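Print | E-mail
Reading time: 2 min

About Jiltach

I'm Lilla Somogyi, and I started Jiltach with Folke Aasen because we both kept seeing grippers fail on the same dumb thing: plastic bags! We test robot hands on the stuff other shops avoid, and we write up every fault.
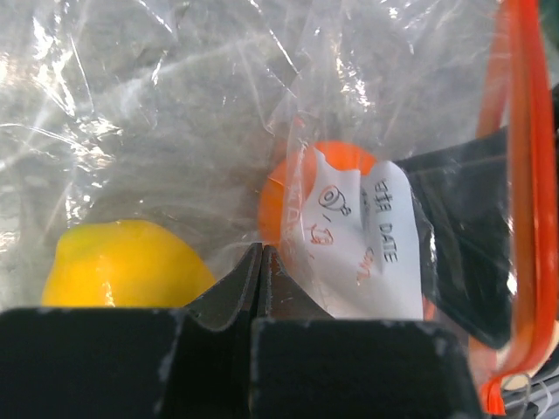 The fault we're known for

In April we ran 664 picks on clear bags for Brekke, and 11 went wrong. The fingers closed on film, the controller read "object held" and the arm moved off at full speed (with Ladan Sharifi standing a bit too close for my liking). She was fine — I needed a coffee. The closed-finger check had been set too loose, and that was my setting.

Now the arm stays at 30 percent speed until a second check agrees, and the cell stops itself if it doesn't. We still fight with wrinkles, though. Film bunches up at the tips and every fold looks like something worth grabbing!

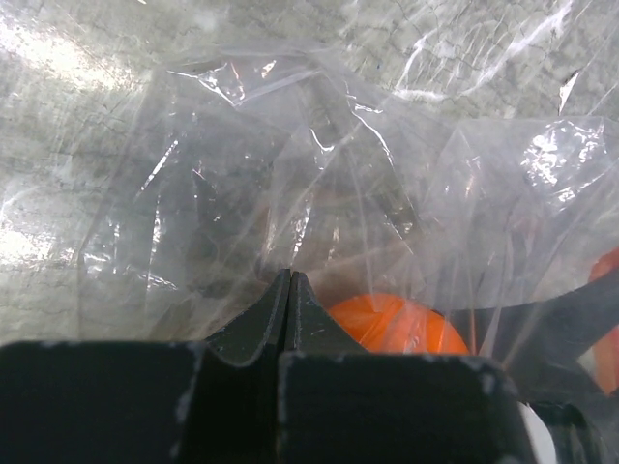 Fingertips closed, plastic gathered around them.

Got a fault of your own? Send it to Ladan, she loves the ugly ones.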